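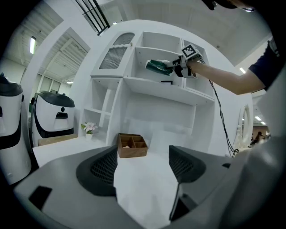
The built-in shelves by the arch, middle shelf getting its share of green.

Shelf and Counter FAQ

Questions we get about the white built-in on the ground floor at Novham, answered once so they can stop being left on sticky notes.

What goes on the middle shelf?
Folded green things. If it's green and it folds, it goes there. Fold it in half, then in half again, and put the folded edge facing out. There is room for a short stack. A tall stack is a pile with ambitions and will be taken down.

Can I put my mug on it?
No.

What about just for a minute?
We have met your minute. It was there until April.

What is the wooden box on the counter for?
Small stuff that would otherwise roam. It has four sections and there's no official system, in spite of several attempts to introduce one. The labels from the last attempt came off within 2 days and we took the hint. Please don't use it for receipts, batteries you suspect are dead, or gum.

Who waters the plant?
Whoever reads this. Check the soil with a finger first. The previous plant was watered by everybody, out of kindness, and is no longer with us. Leave it on the low ledge and don't turn the pot so the flowers face your desk.

Is the cabinet with the ribbed glass door locked?
It isn't. It sticks. Pull near the bottom. The glass is frosted, so people assume they can shove anything in behind it, and they're mostly right, but the door has to close afterward.

How much did the shelves cost?
Laitinen quoted 600 for the whole wall and then 300 to come back and make it level. We paid both.

What do I clean them with?
A damp cloth. Vastadis spray is fine on the countertop, and it should stay off the wooden box, where it leaves a bloom that takes an afternoon to rub out. Dry the counter before you put the box back.

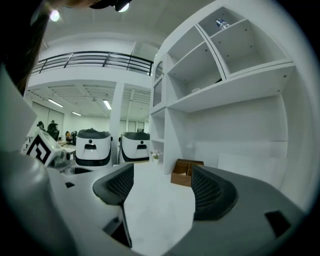
Does the floor count as storage?
It does not, however white and inviting it may be. Anything you carry down from the mezzanine has to end up on a shelf, in a cubby or back upstairs. Bags left between the column and the shelves get moved to the Zumetti crate, and getting them out of the Zumetti crate means asking for them in front of people.

Can I sit on the low bench?
Try it at your own risk. Some of us call it a table, and those people put coffee on it. Look first.

How often does all this get tidied?
At 3 in the afternoon, by whoever is closest. You'll notice the room gets very quiet at five to.

Can I suggest a better arrangement?
Yes, in writing. The form is in the wooden box, or it was.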